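Spent most of May moving the Clandow hand from the bench into simulation. The real one lives in the shared workshop at Rorton, and its thumb tendon had started to slip after 3000 cycles. Halvard Solberg has it in bits for me.

The simulated kitchen runs on the old desktop at home. I kept the counter plain and put in a toaster, a microwave and a pale blue cube as the grasp target. Physics steps every 2 ms – anything coarser and the fingers sink into whatever they touch.
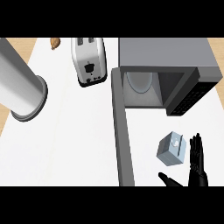 Contact friction is still the weak point. Raising it stops the cube sliding but makes the thumb stick on release, so I've gone back to the default and capped the closing force at 40 per cent. Seed 3233 is the one I use for comparing runs. Next job is the wrist limits, which I copied from the wrong drawing.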